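# Notas para la charla: identificar sauces sin perder amigos

Jueves, sala 2. Veintiocho minutos y preguntas.

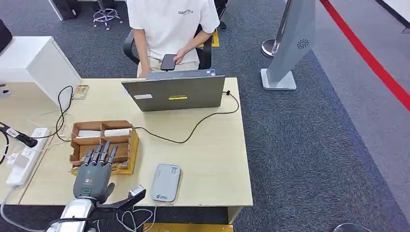

*Portátil en la mesa; el móvil, a mano.*

**Arranque**

- Saludar. Dar las gracias a Loredana Messina por prestarme el herbario de Benon – prometí devolverlo ordenado, cosa que no sé si ella se creyó.
- Preguntar quién ha determinado un *Salix* en el campo. Preguntar quién volvería a firmarlo.

**El problema**

- Dioicos: flores masculinas y femeninas en pies distintos. La clave pide las dos y el arbusto ofrece una.
- Florecen antes de sacar la hoja, o casi. En mayo hay hojas; los amentos ya están en el suelo.
- Hibridan con entusiasmo. Parar aquí, dejar que alguien suspire.

**Caracteres que uso**

- Estípulas: mirar brotes vigorosos; en los demás caen pronto.
- Envés: pelos rectos o crespos. Lupa, siempre.
- Madera de dos años sin corteza: estrías en *S. atrocinerea*, lisa en *S. caprea*. Pasar las ramitas por la sala (contarlas al volver).

**El caso Furkberg**

- 1.828 pliegos revisados, 500 con el nombre cambiado. Algunos ya lo habían cambiado antes, y yo los devolví al original.
- Ladera de Wurville: contar lo del rebrote tras la poda. Hojas enormes, tres especies nuevas en la libreta, un solo arbusto.

**Si sobra tiempo**

- Clave de Friesen, pareado 14. Leerlo en voz alta, despacio.
- Pedir muestras de la misma planta en flor y en hoja, con etiqueta en la rama. Cinta no, que se la comen las cabras.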